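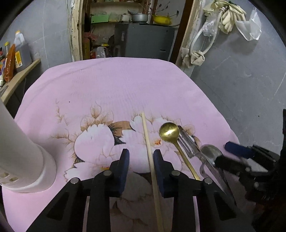
*Fig. 4. Chopstick, two spoons and a peeler on the flowered cloth.*

## 3. Setting up the crock for your first batch

By now you've unpacked your Goneo crock and checked it for cracks (section 2, please don't skip it, I did once and got brine all over the floor). This section gets you from a clean, empty crock to a full one. I'm using plain cabbage and carrots because they're cheap and very forgiving! Beets and the rest are in section 5.

You'll want the crock, its lid, both weight stones, a kitchen scale, a big bowl, a peeler, a spoon for tasting and something long and thin for poking out air bubbles. I use a chopstick. A skewer works too, but watch the glaze if yours is metal.

1. Wash the crock, lid and weights in hot water with a little dish soap. Rinse until you can't smell the soap anymore.
2. Boil the weight stones for 30 minutes and let them cool in the pot. Don't run cold water over them to hurry things up. Margaux Rey did, and hers split right down the middle.
3. Peel the carrots and slice them thin. Pull off a couple of outer cabbage leaves, set them aside whole, and shred the rest.
4. Put the bowl on the scale, zero it, and add the vegetables. Write the weight down (I always think I'll remember it, and I never do).
5. Add salt equal to 2 percent of that weight. For 1,500 grams of vegetables, that's 30 grams of salt.
6. Squeeze and knead with clean hands until there's a good puddle in the bottom of the bowl, then walk away for 60 minutes. More liquid will come out while you're gone.
7. Pack everything into the crock a handful at a time, pressing down hard as you go. Stop well short of the top, as marked by the line inside.
8. Slide the chopstick down along the wall and wiggle it gently to let trapped air out. Go all the way around.
9. Lay the whole leaves on top, then the weights. The brine should cover the stones by 2 fingers.
10. Set the lid in its channel and fill the channel with water.

> **Note:** If the brine doesn't reach over the stones, mix up some extra with 20 grams of salt to a liter of water and top it off. Plain water will thin out the salt, so don't use that.

> **Caution:** A full crock is heavy. Put it where it's going to live *before* step 7, and put a tray under it.

> **Caution:** Check the water channel every day. If it dries out, air gets in, and fuzzy mold can follow. If you do find fuzz, throw the batch out and start over.

You'll probably hear a "bloop" from the lid in the first few days, which I still find very exciting. Kianoush Pakzad keeps his crock in the hallway closet for exactly this reason (it blooped at night). A cool room out of the sun is best. In July mine moves to the basement.

Start tasting after a week, with a clean spoon each time. Once you like how sour it is, go on to section 4 for moving it into jars.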